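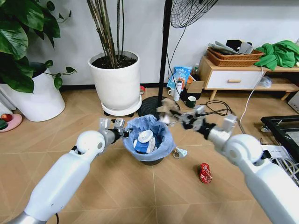 The bin and the large planter by the wall

New in comics this March: Rorkasmont, book 2. Danica Mikuš writes and draws the second part of her harbour mystery, with Asamoah back in Oston to find her brother's boat tied up and his logbook missing. Softcover, 15 more pages than the first book - all in colour. 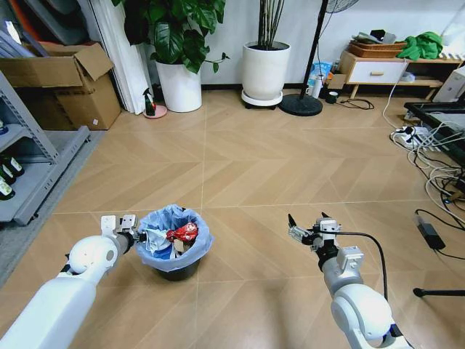 A full bin on the chevron floor

Mikuš has also redrawn the map of Oston for the endpapers. We have 534 copies of the signed edition, one per customer. Orders close at the end of the month and unsigned copies stay on the regular list.
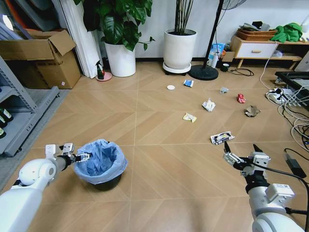 Also arriving: Dirninon

The complete strips in one hardback, 1,288 pages, with a ribbon marker. Reserve at the till or by email.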